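Home Our Practice New Patients Meetings Contact

Ferkham Family Dental – Minutes of the March Practice Meeting

The meeting opened at 12:15 in the break room, with the front desk, the hygiene team and both dentists present. Thank you to everyone who gave up part of their lunch, and to whoever brought the lemon cake, which did not survive item one.
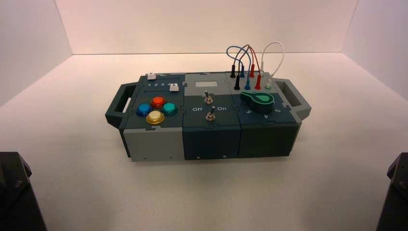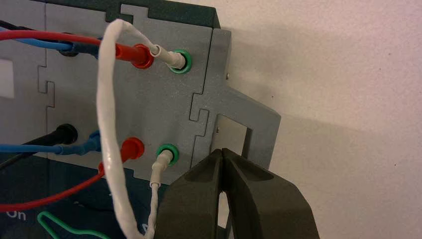
1. Minutes of the last meeting
Approved with one small correction: the new autoclave tray order went to Bukance, and Dalgleish should have been listed only for gloves and bibs.

2. Recall cards
The front desk has been working through the list of patients overdue for a cleaning, and we are all very grateful, as it is slow and patient work. Of the 100 cards mailed in the first batch, 26 have led to a booking so far. We agreed to send the second batch before the end of the month, and to follow up with a friendly phone call – evenings seem to suit working families best.

3. Early appointments
There was a long and good-natured talk about opening at 7:00 for patients who need to be at work by nine. The hygienists are willing to try it if the early shift rotates fairly. The Mundero office has done this for a while and will be asked how they handle the phones before eight. No decision yet; carried over.

4. Waiting room
The radiator by the fish tank is still knocking. The landlord has been called twice. We also agreed to spend up to $366 on two new armchairs with proper arms, which our older patients have been asking for very kindly and for a very long time.

5. School visit
Second graders from Ferkham Elementary are coming in for a tour, about 25 children in all. Toothbrushes and stickers are in the supply closet, on the top shelf behind the paper cups. Please don't use them up before then!

6. Other business
Please label your food in the refrigerator. Vacation requests for summer go in the blue folder by the end of April.

The meeting closed at 1:05, in time for the first afternoon patient.

We use cookies to improve your visit to our site. Accept Decline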